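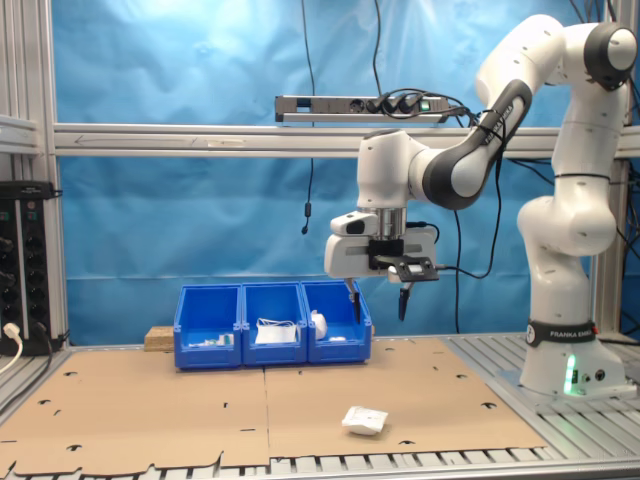
Fig. 1 – Franka arm over the supply bins, cardboard sheet down.

Automation in Supply Handling
Week 3 handout – buying a picking kit
K. Guthrie, 18 September 2024

Read before lab. The slides are thin this week, so most of what you need for the review memo is on these pages.

What is on offer

Doviner sells a picking package for small medical stores. You bring the arm. They bring software, the bin layout, a set of item profiles and a support contract. Two tiers:

Basic – item profiles for boxed goods only, email support, updates when they feel like it (my words).
Ward – adds soft and flat packs, label reading, remote tuning of grasps, phone support.

The arm, gripper and frame are NOT in either price. Students miss this every year and the cost tables come out wrong. Nurkov quotes the other way round, hardware and software in one number, so don't put the two side by side until you have split the Nurkov quote. Flilano only rents. Monthly fee, no buyout. Keep it in a seperate column.

Terms you need

Pick – item leaves the bin and stays held.
Place – item let go inside the target area.
Clean cycle – pick plus place, no human hand, no retry.
Retry – second attempt without a person stepping in. Doviner counts a retry as a success in its brochure. We do not.

Setup and floor space

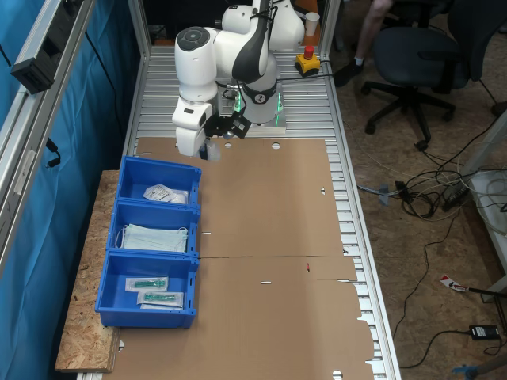 Floor space is the part of the quote that buyers skip. Doviner's sheet gives the footprint of the table and nothing else, no room for a chair, no room for cable runs, no walkway. Add all of those yourself. Look at how much of the tabletop the flattened cardboard takes up, and then at the cables running across the carpet on the right. In a real store room those need a cover or a channel, and that goes in your cost table under site work. The e-stop sits near the far right corner, on the opposite side from the bins. Ask where the person loading the bins would stand, and whether they could reach it. Sketch it. A bad sketch is fine.

Bin order matters too. The software treats each bin as one item class, so mixed bins are out for Basic. Ward says mixed is OK. Not tested by us yet, say so in the memo if you bring it up.

Results to work from

The Wihongi trial is the data set for this assignment. Ward tier, 200 cycles, 167 clean. That is the number to use in your table, not the brochure one. The raw log is in the course folder. Sort it by item class before you do anything else, the total hides a lot – boxed items and soft packs behave very differently and averaging them is how vendors get a nice headline.

Questions for the log:
Which class has the most retries?
Do failures bunch together or spread out?
Would Basic have been enough for boxed goods alone?

Label reading

Ward tier only. The claim is "reads any compliant label". Any is a big word. Small packs crowd a lot onto very little area: REF, lot, the two dates, the square code, text in several languages. The gauze swab pack has REF 31104-L, lot P002194 and an expiry of 2029-05, and the film is a bit crumpled. Fill in by hand what a stock system would want from a pack like that, then check which of those fields Doviner's export file really contains. Hint, look for the expiry field. Also check date format, year first on the pack.

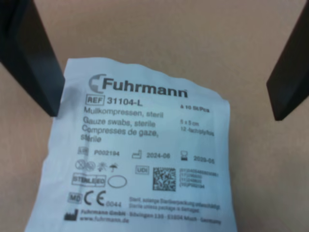

Thin plastic and other soft packs

Expect to spend most of your memo here. Boxed goods are easy for every vendor on the list, so the price gap between Basic and Ward is really a price for soft packs. Film folds, slides on itself, and changes outline as soon as it is lifted. A profile built from the item lying flat is not much help after that. With the pale blue and white bag, the fingers have hold of the gathered top and all the rest hangs free, bulging on one side and narrowing to a curled tail at the bottom. So for placing, where is the lowest point? Doviner's profile has one fixed length per item. Nurkov's has a min and a max. Say which you would rather pay for and why.
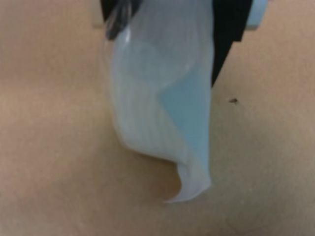
Contract terms come last in the quote and they are where the money goes. Ward includes remote tuning for new items, but only up to a limit per year, then it's billed. Find teh limit, it's in the annex. A store that changes suppliers often will go over it. Even one new pack in plastic as thin and see-through as the bag here, with the dark finger showing through it, may need more than one tuning session, so don't budget one session per item across the board. Boxed goods, one is fair. Soft packs, use your judgment and write down what you assumed.

Memo

2 pages max, table not counted. Recommend Basic, Ward, Nurkov or Flilano, or none of them. "None" is a legal answer but needs a cost table like the others. Prices from the quote sheet, trial numbers from the log. Brochure figures may be quoted if you label them as brochure figures.

Bring your layout sketch to lab. Late memos to Kenna Guthrie directly, not the drop box.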